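The choir that wouldn't stay small

June 19, 2026

By Arnout Bosman

The doors at the Trellilard open at six, and by ten past there's already a queue for the tea urn. Parents with prams, a couple of nurses still in their scrubs, a bus driver who sings the lowest notes I've ever heard come out of a person. They're all here for Cama, a community choir that sings in whatever languages its members bring along, and I'd challenge anyone to sit through a rehearsal without joining in by the second chorus. I lasted four minutes.

Deolinda Amaral started it with 14 people and a borrowed keyboard. She'd moved into the neighbourhood knowing almost no one, and she missed the noise of her grandmother's kitchen, where somebody was always halfway through a song. So she put a notice up at the library. No auditions, it said, and bring a plate if you can.

"I thought we'd do it over one winter," she says. "Then people kept asking what we were singing next."

Membership now sits at 200, and the program for the October concert runs from a Cape Verdean lullaby to a Flemish harvest song that Annelies Claeys learned from her father. Annelies and her brother Pieter sing on opposite sides of the hall (he's a tenor, and she says he rushes) and they argue cheerfully across it whenever the tempo slips.

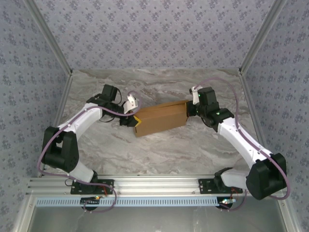
Learning a song in a language you don't speak is slow going, and the way Cama does it is a joy to watch. Whoever brought the song stands out the front and says each line twice. Everyone says it back. Then comes the rhythm, clapped on the knees, and only after that the tune. Žofie Říha taught a Moravian wedding song this way on the night I visited, and she was merciless about the ř. She had the whole back row buzzing like a hive, laughing so hard they had to start over, and then suddenly they had it – a great warm wall of sound, and Žofie with her hand over her mouth.

"My mum used to sing that one while she hung out the washing," she told me afterwards. "I've never heard it with harmonies before."

The choir's growth has brought the usual headaches. The Trellilard is a lovely old hall with a sprung floor and terrible heating, and it's getting tight. The council has plans to renovate it next year, and Cama will need somewhere else to rehearse while the work is going on. Deolinda has her eye on the Verhoeven building, a former furniture showroom a few streets over with high ceilings and, she reports with real feeling, proper toilets.

To help cover the rent, members have been running a singing marathon in shifts, with neighbours chipping in a few dollars for each song. The tally stood at 1,391 songs when I last checked the whiteboard by the door. Pieter sang the same shanty nine times in one afternoon and had to be asked to stop. 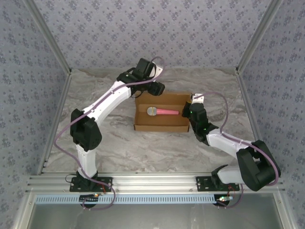
A toy-like microphone with a pink handle, in an open cardboard box.

What struck me most was how little fuss is made of newcomers, in the best sense. You walk in, somebody shoves over, and a lyric sheet lands in your lap. One bloke beside me had come along to drop off his daughter and was still there at the end, asking whether the basses needed a hand. They did.

The October concert will be held at the Caltano, with two performances and a supper in between. Annelies is organising the food and would like it known that she has enough potato salad. Anything else is welcome. As for me, I've been put with the baritones, and I'm still working on that ř.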